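Test knitters wanted: the Flonance jumper

Vilow is looking for 20 knitters to try out a pattern before we let the public loose on it 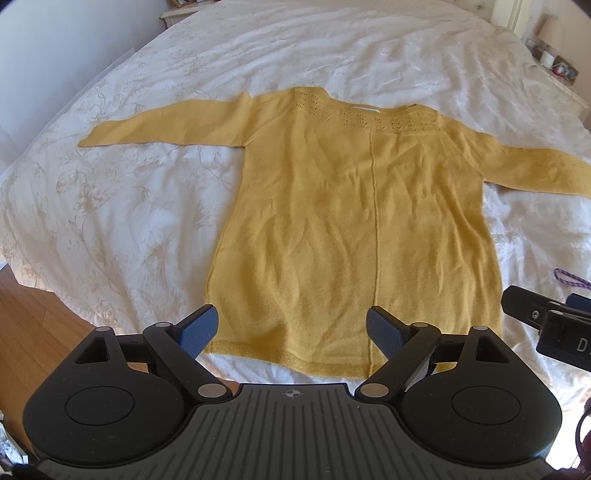
Flonance is our next jumper pattern, and it has already been through four drafts, two of which would only have fitted a heron. It is knitted with a wide yoke, and the version going to testers is the mustard yellow one, with clusters of small holes following the neckline and a body that flares towards the hem. The holes are deliberate. Any further holes are yours, and we would like to hear how they came about.

What we need from you

You should have finished at least one adult jumper, including the second sleeve. You should be able to read written instructions in English and be willing to knit what they say, even where you are sure you know better. Write down that you know better, with the row number, and send it to us. That is the job.

We need testers in all sizes and are always short at both ends of the range. If you are a very average medium, please apply anyway, but be prepared for competition.

You will also need to knit a tension square, wash it and measure it. We can tell when people haven't.

What you get

Yarn for your size, posted from our shop in Skurton. The smallest size takes 700 metres and the larger ones a good deal more. You keep the jumper and any leftovers, and you get the final pattern plus one other of your choice from the Vilow list. There is also a payment of £30 on receipt of your notes. We are aware of what that comes to per hour and would ask you not to work it out.

Left-handed knitters are very welcome – our last pattern, Sjöberg, had a chart that made perfect sense until one of them looked at it.

Dates

Yarn goes out in August 2023. Finished jumpers, measurements and notes are due back in November. Please lay the jumper out flat to measure it, on a bed if your table is too small, and don't stretch it to match the number we printed.

To apply

Write to Test Knitting, Vilow, 751 Mill Road, Skurton, with your chest measurement, your usual needle size and a few lines on the last thing you unravelled and why. Photographs of past knitting are useful. Cats may appear in them but will not be considered as evidence of ability.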